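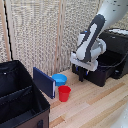 Robot arm over the black storage bin.

Ziltcombe Allotment and Garden Society
Minutes of the February meeting, held in the long room at 7.30 pm

Present: seventeen members, the chair and the secretary (taking minutes). Apologies from four plot holders on the lower side.

1. Minutes of the last meeting
Agreed, after one change. The minutes said members had "welcomed" the new padlock on the top gate. Two members said they had done no such thing and the word should be "noted". Changed to "noted".

2. Water bill
The bill for the year came to £3,631. The chair called this higher than hoped. A member from the lower side said it was higher than anyone could believe, given that the taps were off from November and the summer was wet. The supplier says the meter reading is right. It was asked who had looked at the meter. The secretary had, once, in the autumn, and could not get the lid fully up.

Several members think there is a leak between the stopcock and the second trough. Others think the trough floats stick and the overflow runs into the ditch all night. There was support for both views and no proof of either. One member has offered to read the meter at dusk and again at first light with all the taps shut.

Action: night reading to be done before the next meeting. Lid to be freed first.

3. Vetum tanks
The secretary passed round the leaflet for the Vetum rainwater tank, which the firm would like us to try on the shed roof at £242 each. The leaflet says a tank will "pay for itself in two seasons". The meeting wanted to know how. The shed roof is small, it has moss on it, and the gutter on the north side came down in the gales. No rainfall figures are given in the leaflet, only a drawing of a smiling cloud.

A member who has a similar tank at home said it is full all winter, when she doesn't want it, and empty by the middle of June. Another said second-hand barrels would do the same job for a good deal less. The chair felt we should not turn down a new idea only because it came in a leaflet. The reply from the floor was that we did exactly that with the solar slug fence, and were right.

Proposed: that the society buys one tank as a trial. Votes for, 5. Against, 9. The rest did not vote. Not carried.

Action: secretary to write back to Vetum asking for the sums behind the claim. Gutter to be put back up whatever they answer.

4. Compost delivery
Last year's bulk load came from Kalinowski and was sold to us as peat free and fully rotted. Members who had it reported bits of plastic string, a strong smell and, on plot 14, a fine crop of bindweed. The firm has offered 200 bags this spring at a lower price "as a gesture". It was pointed out that cheap bindweed is still bindweed.

The chair has been told by the firm that the mix has changed. Asked what had changed in it, the chair did not know. It was agreed to ask for two bags free of charge, leave them damp in the greenhouse for a month and see what comes up.

Action: chair to ask for the sample bags. No order until they have been looked at.

5. Nurkura potatoes
A member spoke in favour of a joint order of Nurkura seed potatoes, said in the catalogue to shrug off blight. There was some doubt. The last two kinds that were meant to shrug off blight were black by August. The member said these were bred differently. He was asked whether he had grown them and said he had not, but had read a good deal about them.

Four plots will try a row each beside their usual kind — same day, same muck — and bring both lots to the autumn meeting. The society will not be paying.

6. Paths and hedge
The main path is bad again between plots 8 and 11. The wood chip put down in October has mostly gone into the mud. The same cure was suggested again. It was asked why it would work this time and no answer was given. Left over.

The hedge on the road side needs cutting before the birds start nesting. Saturdays and Sundays were both objected to. Those who can come will meet at 10 am on a date to be pinned to the gate.

7. Open day
The chair would like an open day in June, with teas. Last year's brought in nine visitors, of whom three were looking for the car boot sale. It was asked what the day is for. The chair said it was for new members. There is already a waiting list of 26, so the point was thought to need more work. To come back next time with a cost attached.

8. Any other business
Rats have been seen behind the shed. Members are asked again not to put cooked food on their heaps.
The good wheelbarrow is missing. The bad one is not.
Rents are due by the end of March.

The meeting closed at 9.20 pm.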